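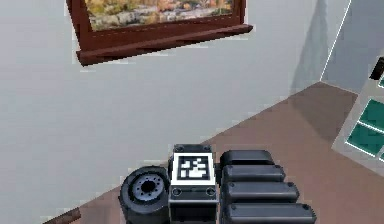

Framed painting hung high on a pale gray wall. Computer rendering.

Product Review: Geddes Picture Rail Kit
Published 16/04/2021 by the Atasia Tenant Services Office

The Office receives frequent requests from tenants who wish to hang pictures without making new holes in the walls. Most leases in the Atasia buildings allow one fixed rail per room, provided that it is installed at ceiling height and remains in place when the tenant leaves. The Geddes kit was reviewed for use under that rule.

Contents and price
The kit includes two lengths of white metal rail, 7 clear hanging cords, matching hooks, wall clips, and a printed guide. A drill, a level, and wall plugs must be supplied by the tenant. The reviewed kit was purchased at the regular price of $46 from the Gastine hardware store. Replacement cords are sold separately and may be ordered at the same counter.

Installation
The rail was installed in the second-floor reading room in February. The work took almost 3 hours, including time spent marking the wall. The printed guide is clear on the spacing of the clips but says little about corners. Tenants who plan to continue the rail around a corner should buy the corner piece before starting. The clips gripped firmly on plaster. On the older hollow wall near the door, the supplied screws were too short and had to be replaced.

Use
Once the rail is up, pictures can be moved sideways with little effort. Height is set by a small screw on each hook. The screw is stiff at first and is best adjusted with the picture resting on a table. Light frames tend to lean forward at the top; felt pads on the lower corners corrected the problem. The cords are visible against dark paint and much less so against pale colors.
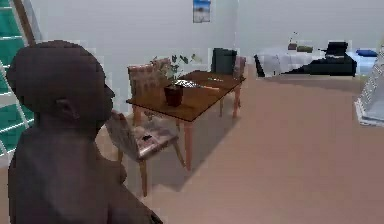

Interior with teal-green panels and light brown wood at left. Computer rendering.

Comparison
The Sisoson rail, reviewed previously by this Office, has a slimmer profile and a better corner piece. It also uses a steel cable that holds heavier frames. Its hooks, however, must be threaded from the end of the rail, so a picture cannot be added in the middle without removing the others. The Geddes hooks clip on at any point.

Rating and conditions
The Geddes kit is approved for living rooms, bedrooms, and hallways. It is not approved for mirrors or for walls above a bed. Tenants must submit Form 423 before drilling and must wait for written approval. Rails painted over by the tenant will be treated as damaged at the final inspection.

Overall rating: Good. Corner installation: Fair.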